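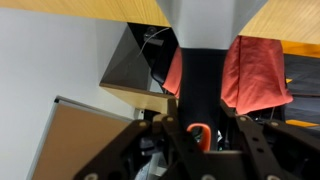

Ornska Open Day

The Ornska Open Day was a public demonstration of robotic manipulation held on 19 August 2023 at the Ornska workshop, the development site of the robotics firm Lastik. It centered on the Alar, a single-arm system with a linkage-driven gripper, and on the handling of household and office items that are hard to grip by conventional means. The event was the first at which the public was allowed into the test rooms.

Background

Lastik had shown earlier versions of the arm at trade fairs, where it moved molded blocks between trays. Siiri Niskanen, then head of testing, argued in an internal memo that the block routine said little about the machine's use in a furnished room. Preparations for an open day began the previous December. The company chose to hold it on its own premises, using the same furniture and objects as in daily tests.

The program was drawn up by Niskanen and Przemysław Kubiak, a mechanical engineer responsible for the gripper. Visitors were admitted by advance registration in groups, each staying for 50 minutes.

Equipment

The gripper shown at the event has flat black metal plates connected in a parallel linkage. The plates are perforated with round and oblong holes, and light-colored circular fasteners mark the pivots. A small camera at the wrist looks forward over the linkage. Its picture was sent to a monitor beside the operator's desk, where visitors could compare it with their own view of the arm.

Control was shared. The operator chose a target and an approach direction, after which the software, known as Hviid, planned the path and closed the fingers. Hviid stopped the arm when the measured grip force passed a set limit. For the open day, travel speed was limited to 60 percent of the normal test value.

Demonstrations

The main demonstration dealt with loop-shaped handles, such as those on scissors. A handle of this kind can be held across its outer edges or by placing one finger through the opening. The first method is faster but lets the object rotate; the second needs a more exact approach. Both were shown in each session, with the operator announcing the method beforehand.

A second demonstration covered hanging cloth. Folds move when touched and may hide the object behind them, so Hviid was set to make a new plan after each contact. Waldemar Wróbel, who operated the arm during the afternoon sessions, repeated this part at visitors' request and ran it once with replanning switched off for comparison.

The third part concerned work close to furniture. The arm was brought near the edges of wooden surfaces at several wrist angles, and the clearance calculated by the software was read aloud. No objects were picked up in this part.

Results and reception

Lastik later published a short log of the day. It listed 100 grasp attempts on looped handles, of which 67 were completed without operator correction. Most of the remaining attempts were stopped by the force limit. Cloth trials were not scored.

Lachlan McIver, reviewing the event for a regional engineering newsletter, praised the decision to leave failed attempts in the program but found the explanation of shared control too brief. Kęstutis Avotiņš, a lecturer in mechanics who attended with students, noted that the wrist view was useful for judging finger alignment and poor for judging distance.

Later use

The looped-handle routine was kept as a standard check for new versions of Hviid. A revised linkage plate designed by Kubiak replaced the open-day version the following year.

See also

Parallel-linkage gripper
Shared control
Wrist-mounted camera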